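**Home exercise safety check, resistance bands and balance work**
Client: Eetu Lehtinen
Checked by: Nelli Väisänen, Dadmont home fitness
July 30, 2021

Great visit! Eetu has kept up his band work since February and it shows in how keen he is to add more. Comments are next to each item.

- [x] **Bands free of nicks and thin spots.** Green one is fine. The red one has a small split by the handle, so please bin it today. I'll drop off a new one.
- [x] **Door anchor holds under a firm pull.** Solid. Use it on the hinge side only.
- [ ] **Floor clear where he does lunges.** Hall rug slides. Tape it or roll it up before each session.
- [x] **Sturdy support within reach for one-leg stands.** Kitchen counter, perfect height.
- [x] **Shoes.** Good grip, laces a bit long (double knot, please!).
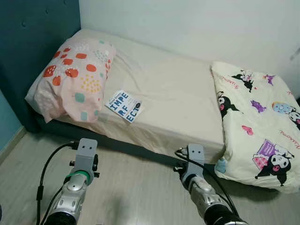

- [x] **Warm-up done before bands.** Six minutes of marching in place, and he really does all six. Love it.
- [ ] **Water nearby.** Not set out when I came. Fill a glass first, then start.
- [x] **Knows when to stop.** Chest pain, dizziness or sharp joint pain. He named all three without looking at the sheet.
- [ ] **Phone in reach.** It was charging upstairs. Keep it on the counter.

Steps are at around 1,000 before lunch, and I'd be thrilled to see two short walks a day on top of that, one of them after dinner. No new leg exercises until the rug is sorted out.

Open items: red band, rug, water, phone. Eetu to text me when they're done, and I'll bring the balance pad next time!

N.V.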